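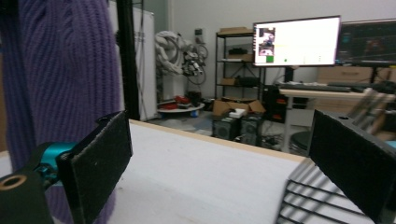
손잡이 집게를 들고 본 작업대. 왼쪽이 보라색 니트, 뒤쪽 벽에 흰 팔.

2025년 12월 6일

손목이 아프다. 오른쪽 엄지 뿌리 쪽이 특히 그렇다. 저녁에 젓가락질하다가 반찬을 두 번 떨어뜨렸는데, 하루 종일 집게로 니트를 집던 사람이 멸치볶음을 못 집는다는 게 좀 한심해서 숟가락으로 바꿨다.

오늘도 시연만 찍었다. 오전에는 손잡이 집게로, 오후에는 원격으로. 이번 주 합계가 563개가 됐다고 아포스톨로스가 채팅방에 올렸고 다들 박수 이모티콘을 눌렀다. 나도 눌렀다. 누르면서 이 중에 쓸 만한 게 얼마나 되나 생각했다. 아마 그 사람도 모를 것이다. 아무도 안 열어 본 파일이 폴더에 쌓이는 걸 우리는 진척이라고 부르고 있다.

과제는 여전히 니트다. 소매를 찾아 집고, 안쪽으로 접고, 반대쪽도 하고, 아래에서 위로 한 번. 사람이라면 텔레비전 보면서 하는 일이다. 집게로 하면 세로 골이 있는 천이 제일 성가시다. 골을 따라 집으면 한 겹만 딸려 올라오고, 가로질러 집으면 손가락 사이에서 뭉친다. 그래서 나는 비스듬히 집는다. 그런데 안겔리키는 늘 위에서 수직으로 내려가서 집는다. 둘 다 된다. 둘 다 되니까 둘 다 '성공'으로 저장되고, 로봇은 그 두 가지를 한꺼번에 배운다. 지난번에 흰 팔이 천 위에서 비스듬히도 아니고 수직도 아닌 어정쩡한 각도로 내려오다가 멈칫거리는 걸 보고 나는 바로 알아봤다. 저건 나하고 안겔리키의 중간이다. 회의에서 그렇게 말했더니 데이터가 더 모이면 해결된다고 했다. 무슨 말을 해도 그 대답이 나온다.

물론 내가 틀렸을 수도 있다. 모델이 여러 방식을 구분해서 배운다는 얘기는 나도 읽었고, 그림도 그럴듯했다. 다만 그 그림에 나온 건 블록 밀기였지 니트가 아니었다.

오전에 찍은 것들은 절반쯤 버려야 할 것 같다. 내가 자꾸 몸을 썼다. 손목 각도가 안 나오면 작업대를 돌아서 반대쪽으로 가 버리는 것이다. 사람은 다리가 있으니까 당연히 그런다. 벽에 붙어 있는 팔은 못 그런다. 손으로 들고 가르치는 방식이 빠르다는 건 맞다. 한 번 접는 데 드는 시간이 원격하고는 비교가 안 된다. 그런데 빠른 이유의 상당 부분이 로봇이 못 하는 걸 내가 하고 있어서라면, 그걸 빠르다고 적어도 되는 건지 모르겠다. 도달 범위 밖으로 나간 궤적은 나중에 걸러 준다고는 한다. 걸러 내고 나면 뭐가 남는지는 월말 보고서에 안 나온다.

그리고 집게를 쥐고 있으면 느낌이 온다. 이게 제일 찜찜하다. 천이 미끄러지기 시작하면 손바닥으로 먼저 안다. 눈으로 보기 전에 벌써 더 세게 쥐고 있다. 기록에는 영상하고 집게가 벌어진 정도만 남고, 내가 왜 그 순간 세게 쥐었는지는 안 남는다. 로봇 쪽에서 보면 아무 일도 없는데 갑자기 힘을 주는 이상한 선생인 셈이다. 패드를 새로 바꾸고 나서는 덜 미끄러져서 이런 장면이 줄긴 했다. 그럼 바꾸기 전에 찍은 건 어떻게 하느냐고 물었더니 섞어서 쓴다고 했다.

점심은 김밥. 아포스톨로스는 집에서 싸 온 콩 요리를 먹었다. 그가 먹으면서 Primix 시절 얘기를 또 했다. 거기서는 컵 하나 옮기는 걸 석 달 찍었는데 발표 전날에 컵을 새로 사 오는 바람에 다 망했다고. 손잡이 모양이 달랐단다. 웃으면서 하는 얘기인데 나는 들을 때마다 별로 안 웃긴다. 우리 니트도 한 벌뿐이다. 보라색. 나는 회색이든 줄무늬든 아무거나 몇 벌 더 사자고 두 번 말했고, 두 번 다 우선 이걸로 되는 걸 보고 나서 늘리자는 답을 들었다. 이걸로 되면 보라색 니트가 되는 거지 옷이 되는 게 아닌데.

내 옷장에서 하나 가져갈까 하다가 관뒀다. 전에 수건 때 그랬다가 수건을 영영 못 돌려받았다.

오후는 Karras로 했다. 원격 장비를 우리끼리 그렇게 부른다. 앞에 앉아서 손잡이를 움직이면 저쪽 팔이 따라오는 건데, 따라온다는 말이 좀 후하다. 조금 늦게 온다. 처음 몇 번은 그 늦음 때문에 내가 앞질러 가고, 조금 지나면 기다리는 버릇이 생긴다. 움직이고, 멈추고, 확인하고, 또 움직이고. 그렇게 찍은 걸로 배운 로봇도 똑같이 움직이고 멈추고 한다. 기다릴 이유가 하나도 없는데도 기다린다. 이건 좀 우습기도 하고 약간 미안하기도 하다. 애가 부모 한숨 쉬는 버릇을 닮은 것 같아서.

깊이도 안 보인다. 화면으로는 집게가 천에 닿았는지 위에 떠 있는지 구분이 안 돼서, 나는 그림자를 보고 짐작한다. 안겔리키는 천이 살짝 눌리는 주름을 본다고 했다. 해 봤는데 나는 안 된다. 네 시 넘어가면 창 쪽 빛이 바뀌어서 그림자도 못 믿는다. 그 시간 이후 것은 따로 표시해 두자고 메모 칸에 적었는데, 메모 칸을 읽는 사람이 있는지부터 의심스럽다. 시험 삼아 지난번에 '이 칸을 읽으시는 분은 커피 한 잔 사 드립니다'라고 써 놨다. 아직 커피값이 굳어 있다.

그래도 원격으로 찍은 건 최소한 로봇이 실제로 할 수 있는 동작이다. 관절이 못 가는 데는 못 간다. 느리고 지루하고 어깨가 굳지만 거짓말은 덜 한다. 나한테 고르라고 하면 나는 양이 적어도 이쪽이다. 아포스톨로스는 반대다. 그는 양이 이긴다고 믿고, 우리 둘이 이 얘기를 하면 안겔리키가 헤드폰을 쓴다.

다섯 시에 돌려 봤다. 손으로 찍은 것하고 원격을 섞어서 밤새 학습시킨 것. 13번 시켜서 3번 접었다. 아포스톨로스 표에는 3번보다 많이 들어갔다. 소매 하나만 접고 옆으로 밀어 버린 것도 '부분 성공'이라는 칸이 있어서다. 나는 그 칸이 언제 생겼는지 기억한다. 지난달에는 없었다. 따졌더니 학습 신호로는 의미가 있다고 했고, 그 말은 맞는데, Narkside 윗선에 올라가는 표에서는 그 칸이 성공 칸하고 같은 색이다. 색은 바꾸겠다고 했다. 두고 볼 일이다.

접은 세 번 중에 한 번은 정말 괜찮았다. 이건 적어 둬야 공평할 것 같다. 집으려다 한 겹만 올라오니까 놓고, 조금 옆에서 다시 집었다. 내가 그렇게 하는 걸 찍은 기억이 분명히 있다. 실패하고 다시 집은 건데 지울까 하다가 귀찮아서 안 지운 것들. 깔끔하게 한 번에 접은 것보다 그런 게 더 도움이 되는지도 모르겠다. 그 순간에는 나도 의자에서 일어났다. 안겔리키가 봤냐고 물었고 나는 봤다고 했다. 그다음 번에 팔은 같은 자리에서 허공을 집고, 아주 정성스럽게, 아무것도 없는 걸 접었다.

Pallgate 사람들이 이달 안에 보러 온다고 한다. 그쪽은 세탁물 분류를 하는 회사고, 우리가 보낸 짧은 영상을 보고 연락을 해 왔다. 그 영상이 어떤 영상인지 나는 안다. 135번째 시도다. 파일 이름에 번호가 그대로 붙어 있었는데 보낼 때는 지워서 보냈다. 거짓은 하나도 없다. 정말로 로봇이 혼자 접었고, 속도도 안 건드렸다. 앞의 것들을 안 보여 줬을 뿐이다. 그 사람들이 와서 자기네 작업복을 꺼내면서 이것도 한번 해 보라고 하면 어떻게 할 거냐고 물어봤더니, 그런 요청은 미리 범위를 정해 두면 된다고 했다. 범위. 보라색 니트 한 벌, 네 시 이전, 작업대 가운데.

집에 오는 버스에서 내가 왜 이 일을 계속하나 생각하다가 졸았다. 한 정거장 지나쳤다.

내일 할 일. 오전 것 다시 보면서 내가 작업대 돌아간 구간 표시하기. 안겔리키하고 집는 방향 하나로 정하기(내 쪽으로 정해지면 좋겠지만 수직이 원격에서는 더 쉬우니 양보하게 될 듯). 손목 보호대. 패드 바꾼 날짜를 폴더 이름에 넣자고 다시 말하기. 니트 얘기는 한 번만 더 하고, 그래도 안 사 주면 그냥 내 회색 걸 가져가야겠다. 어차피 소매가 늘어나서 잘 안 입는다.

엄마한테 전화가 왔는데 요즘 무슨 일 하냐고 하셔서 로봇한테 빨래 개는 걸 가르친다고 했다. 네 방 빨래는 누가 개느냐고 하셨다. 건조대에 사흘째 걸려 있다. 파스 붙이고 자야겠다.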